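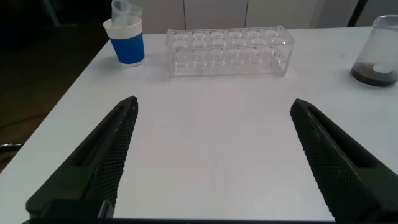

White tabletop.

Laboratory bench

Work surface used in teaching and research labs. Usually fixed, sometimes on legs. Older ones dark – oiled teak, slate, soapstone. Pale tops came in later, mostly for general work, and are now the usual choice in teaching rooms.

History

Early benches were kitchen tables more or less. The Tuhiwai teaching rooms had 4 long teak ones, sanded every September. Replaced with white tops after the Zollach refit, wich cost 3,000 per room.
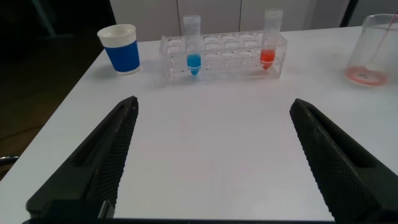 Felicja Jasińska argued that pale tops show a spill sooner but tire the eyes under strong light, and that the old teak was kinder on glassware.

Height is still disputed. Standing benches suit short tasks. Seated ones need knee room, often forgoten in older buildings. 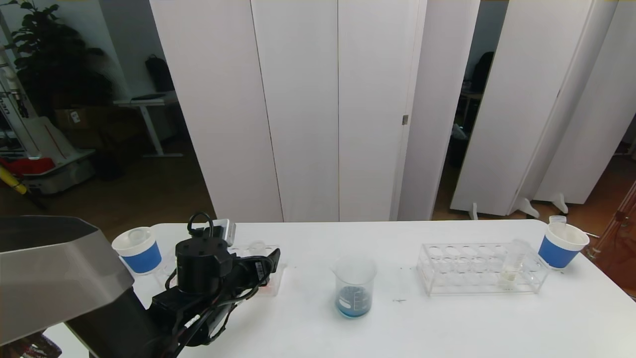 Care

Wipe down after each session. Mild soap, soft cloth. No scouring pads on coated tops.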